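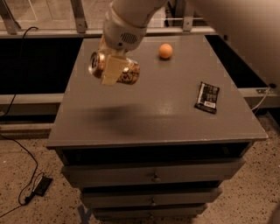
그리퍼가 캔을 눕힌 방향으로 잡은 상태. 서랍장 상판 바로 위.

작업 노트, 2020년 7월
공동 작업실 Bodora, 안쪽 자리

오늘 목표는 캔을 잡고, 들고, 다시 세워 놓는 동작입니다. 지난번에는 주황색 공만 했습니다. 공은 어느 쪽에서 잡아도 같지만 캔은 방향이 있습니다. 그래서 손목 각도를 정하는 부분을 새로 썼습니다. 제어 프로그램은 계속 Grokier라고 부릅니다. 이름은 나중에 바꿀지도 모릅니다.

작업대는 회색 서랍장을 그대로 씁니다. 상판 높이를 다시 재서 설정 파일에 넣었습니다. 예전 값은 2mm 낮았습니다. 이 차이 때문에 손가락 끝이 상판을 눌렀던 것 같습니다. 확실하지 않으므로 다음에 예전 값으로 한 번 더 해 보고 비교하겠습니다.

캔을 눕힌 방향으로 들면 그리퍼 양쪽으로 캔이 나옵니다. 이 자세에서 손목을 돌릴 때에는 높이를 먼저 올려야 합니다. 제 코드에서는 회전과 상승이 동시에 시작되었습니다. 순서를 나누었더니 동작이 조금 느려졌지만 저는 이쪽이 마음에 듭니다. Güneş 씨는 동시에 하는 것이 더 보기 좋다고 했습니다. 속도를 올리는 것은 나중 문제입니다.

쥐는 힘은 드라이버 값으로 거의 300까지 올려 보았습니다. 단위는 뉴턴이 아니고 Mevgate 보드의 내부 값입니다. 이것을 전에 잘못 적은 페이지가 있으니 같이 쓰는 분은 주의하십시오. 이 값에서 캔 옆면이 조금 들어가는 소리가 났습니다. 바로 낮추었습니다. 얼마가 적당한지는 아직 모릅니다.
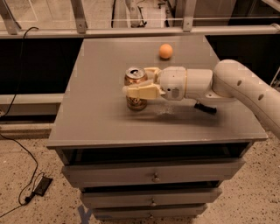
기록: Finlay Shearer
담당: 그리퍼 제어, 작업대 보정

세워진 캔을 옆에서 잡는 자세는 더 쉽습니다. 팔이 오른쪽에서 수평으로 들어오고, 손가락이 캔의 윗부분을 감쌉니다. 처음에는 가운데를 잡으려고 했습니다. 그런데 가운데 높이로 가면 팔 아래쪽이 상판과 너무 가까워집니다. 윗부분을 잡으면 여유가 생기지만, 놓을 때 캔이 기울어지기 쉽습니다.

놓는 동작을 4번 반복했습니다. 첫 번째는 손가락이 열리면서 캔을 밀었습니다. 넘어지지는 않았습니다. 두 번째부터는 열기 전에 잠깐 멈추게 했고, 손가락도 천천히 열게 했습니다. 마지막 것이 제일 조용했습니다. 멈추는 시간은 눈으로 보고 정한 값이라서 좋은 방법이 아닙니다. 모터 전류를 보고 판단하는 방법을 찾아야 합니다.

공은 뒤쪽에 그대로 두었습니다. 캔을 놓은 다음에 팔이 공을 피해서 돌아가는지도 보고 싶었습니다. 경로에 중간점을 하나 넣었는데, 위치를 손으로 입력했기 때문에 공을 옮기면 이 값은 쓸 수 없습니다.

검은 포장의 간식 바는 아직 순서에 없습니다. 납작해서 위에서 내려가야 하고, 상판 높이가 정확해야 합니다. 비스듬히 놓인 경우의 각도 계산은 종이에만 있습니다. 부호가 한 군데 틀린 것 같은데 어디인지 못 찾았습니다. 누가 보고 알면 옆에 연필로 적어 주십시오.

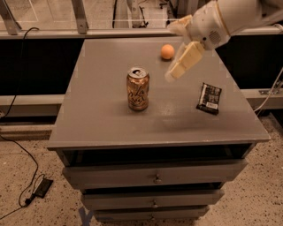 다음에 할 일

전류 기록을 파일로 저장하기. 지금은 화면에만 나옵니다.

쥐는 힘을 물건마다 따로 정하기. 캔과 공이 같은 값을 쓰는 것은 이상합니다.

간식 바를 위에서 잡기. 손가락을 더 아래로 보내기 전에 하한값을 꼭 확인할 것.

바닥에 있는 어댑터와 케이블 정리. 서랍장 왼쪽으로 지나갈 때 발에 걸립니다. 케이블을 뽑을 때에는 프로그램을 먼저 끝내 주십시오.

Mevgate 보드의 예비 퓨즈 2개 주문. 10월 공개일 전까지 있으면 됩니다.

설정 파일은 공용 폴더에 올렸습니다. 예전 파일도 지우지 않았습니다. 파일 이름 끝에 old라고 되어 있습니다.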